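Entrevista: Marisol Blackwood y el banco simulado del taller compartido de Brundside

El taller compartido de Brundside, en Mimilville, acoge desde noviembre el proyecto Kuruc, dedicado a la construcción y puesta a punto de un robot doméstico de dos brazos. Su responsable técnica, Marisol Blackwood, recibió a este boletín un martes por la tarde, al término de la sesión semanal de trabajo.

Blackwood precisa que el proyecto tiene dos vertientes. Una es la mecánica, que se desarrolla en el banco del taller; la otra es la simulación, en la que se prueba cada rutina antes de trasladarla a los motores. «Un error en el ordenador se corrige en la misma tarde. Un error en el banco puede costarnos un reductor y un mes de espera», señala. El entorno virtual reproduce una habitación corriente, con suelo de madera y mobiliario de uso diario.
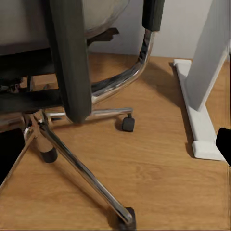
«Empezamos por las colisiones con el mobiliario», continúa la responsable. «Una base con patas y ruedas obliga al planificador a dejar márgenes distintos según la altura, y los primeros que fijamos eran demasiado generosos: el robot daba rodeos enormes». El grupo optó por reducirlos de forma gradual y por registrar cada contacto, por leve que fuera. En la última campaña se ejecutaron 2.415 ensayos, repartidos en 11 configuraciones de la sala.

La tarea de referencia consiste en retirar un archivador de un asiento. Según Blackwood, se eligió por ser modesta y, al mismo tiempo, exigente para un equipo de aficionados – el objeto es plano, rígido y ofrece pocos puntos de agarre.

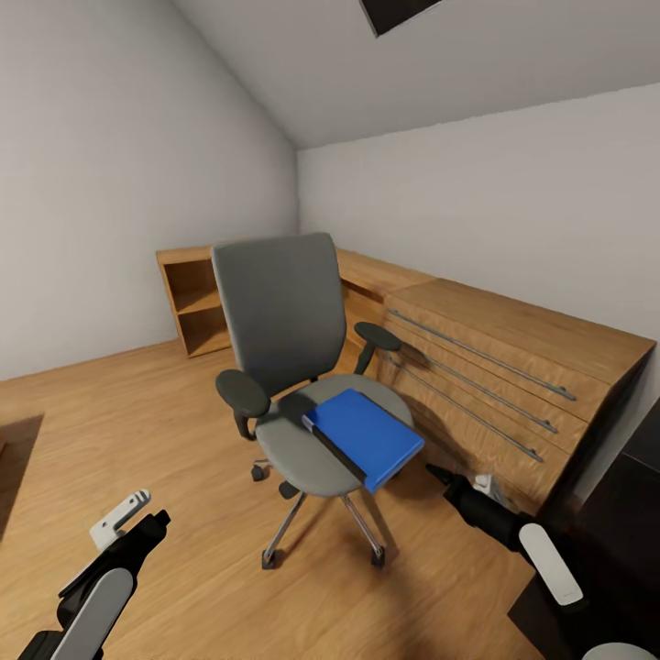

«El segundo brazo nos dio más trabajo del previsto», reconoce. «Coordinar dos trayectorias que convergen en un mismo objeto requiere que ambas compartan el reloj, y nuestro primer controlador no lo garantizaba». La solución adoptada fue sustituir el enlace original por un módulo Telenex, conectado a los dos codos mediante un único bus. La modificación exigió rehacer el cableado del hombro y ocupó siete sesiones.

Otra línea de trabajo concierne a la visión. El grupo evalúa vistas en las que una pieza muy próxima tapa buena parte del campo, así como fondos de color intenso y zonas con poca luz. El programa debe decidir en esos casos si dispone de información suficiente para moverse o si conviene esperar.

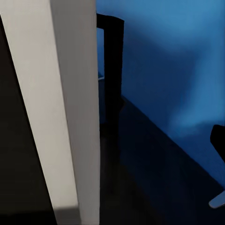 Tavion Tillman sostiene, por su parte, que el programa espera demasiado. A su juicio, el umbral de confianza se fijó con excesiva prudencia y debería revisarse antes de pasar al banco: «Prefiero un brazo lento que avance a uno que se detenga cada vez que pierde de vista un borde». Blackwood admite la discrepancia y anuncia que ambos ajustes se compararán en las próximas sesiones, con hasta 30 ensayos por cada uno.

Los dos coinciden, en cambio, en mantener la apertura de los dedos como parámetro independiente del movimiento de la muñeca. Esta separación permite preparar la pinza durante la aproximación y simplifica el diagnóstico cuando un agarre falla.
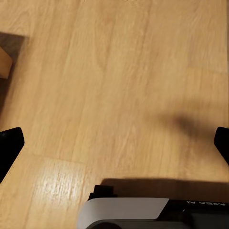

¿Cuándo se trasladarán estas rutinas al robot construido en el taller?

Primero debe concluirse la calibración de las muñecas. Blackwood calcula que las primeras pruebas se harán a velocidad reducida, con el archivador sobre una mesa fija y con la parada de emergencia al alcance de dos personas. El asiento con ruedas quedará para una fase posterior.

La documentación del cableado y las piezas del hombro puede consultarse en el propio taller, en horario de tarde.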